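3.2 Oberflächen und Reinigungsaufwand in Küchen

Die Befragung umfasste 60 Haushalte in den Siedlungen Salinas und Pedargate. Erfasst wurde, welche Materialien am Boden und auf den Arbeitsflächen liegen, wie oft gereinigt wird und wann die Befragten eine Fläche als schmutzig empfinden. In 13 Haushalten wurden zusätzlich Tagebücher geführt, die letzten Einträge stammen vom 12.12.19 und gingen noch in die Auswertung ein.

Bei Dielenböden gehen Anspruch und Praxis am weitesten auseinander. Helle Bretter mit Ästen und ausgeblichener Maserung (Abb. 4) gelten vielen als pflegeleicht, weil Krümel darauf kaum auffallen. Gewischt wird entsprechend seltener als auf einfarbigen Belägen, gefegt dagegen gleich oft.
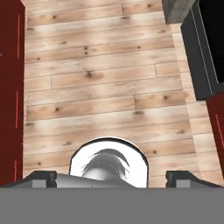

Eulalia Insaurralde wandte dazu ein, die Häufigkeit des Wischens sage wenig über die Sauberkeit aus; wer täglich fege, brauche den Lappen nicht, und in ihrer eigenen Erhebung hätten gerade diese Haushalte die wenigsten Rückstände in den Fugen gehabt. Der Einwand ist berechtigt. Rückstände wurden in unserer Studie nicht gemessen, die Angaben beruhen allein auf Selbstauskunft.

Bei den Arbeitsflächen ist die Lage ähnlich. Gemusterter Stein in Beige- und Brauntönen verdeckt Flecken, die auf weißem Untergrund sofort entfernt würden. 20 Befragte gaben an, ihre Steinplatte nur nach dem Kochen abzuwischen. Anders verhält es sich mit den Fronten darunter: Auf dunklen, glänzenden Lacken stören Fingerabdrücke, vor allem rund um die Griffe.
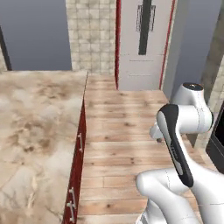 Hinzu kommt die Verteilung der Arbeit im Haushalt. Wo mehrere Personen kochen, wird die Arbeitsfläche häufiger gereinigt, die Fronten aber bleiben meist Aufgabe einer einzigen Person. Tomaszewski und Dunne beschreiben für Cluten dasselbe Muster und führen es auf fehlende Absprachen zurück. In den Tagebüchern finden sich solche Absprachen nur für den Boden und den Herd. Auf die Unterschiede zwischen den beiden Siedlungen geht Abschnitt 3.3 ein.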